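The quote from Pesura runs to 439 lines, and line 171 is the one Norbert Jireš keeps going back to. It says "commissioning, as required". There is no price next to it.

Jireš runs dispatch for Danko, a mail-order parts business that packs small cartons all day and would like to pay for less of the lifting. His board has asked for a firm number by May. What he has so far is a sales deck, a simulation and a growing suspicion that the arms themselves are the cheap bit.

He may be right. Vendors love to quote hardware, and the hardware is easy to compare. The labour of fitting it to your building isn't, and that's where the budget goes to die - usually in the second year, under someone else's signature.
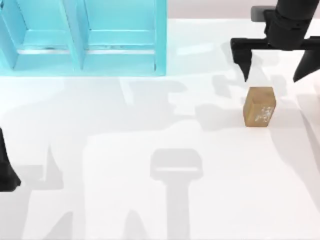 *Carton and shelf in the simulated cell: a gripper open above the table, with a turquoise unit beyond.*

The simulation is a fair way to start a conversation. It costs little to change and breaks nothing when it goes wrong. But look at how much has been tidied up. The table is bright and bare, the carton stands upright on its own, and both shelf compartments have plenty of room. Danko's cartons arrive taped badly, dented and sometimes damp at the corners.

"I asked what happens with a crushed one," Jireš says. "They told me that was a phase two question."

Phase two has its own quote, naturally.

Rema, the rival bidder, came in lower and leaves out training altogether. Pusley, the consultancy hired to score the bids, gave both firms full marks for "readiness" without defining the word. I asked for the definition and was sent a brochure.
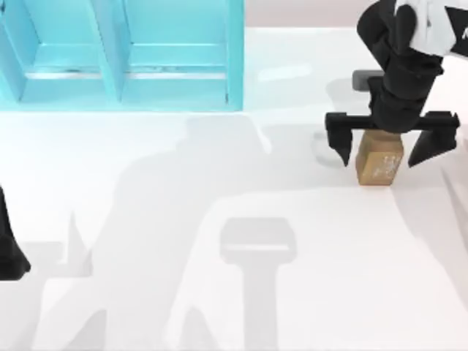
None of this makes the purchase a bad idea. It makes the payback sum a guess, and a board should be told so in plain language. Jireš wants a paid trial with 100 of his own cartons, picked off the floor by his own staff, before any deposit leaves the bank. Pesura has offered a demonstration at its own site instead, with cartons supplied.

He'd also like spare fingers for the grippers priced up front, and a name and phone number for whoever turns up when an arm stops on a Friday afternoon. Rema has promised the phone number. Line 171 is still blank.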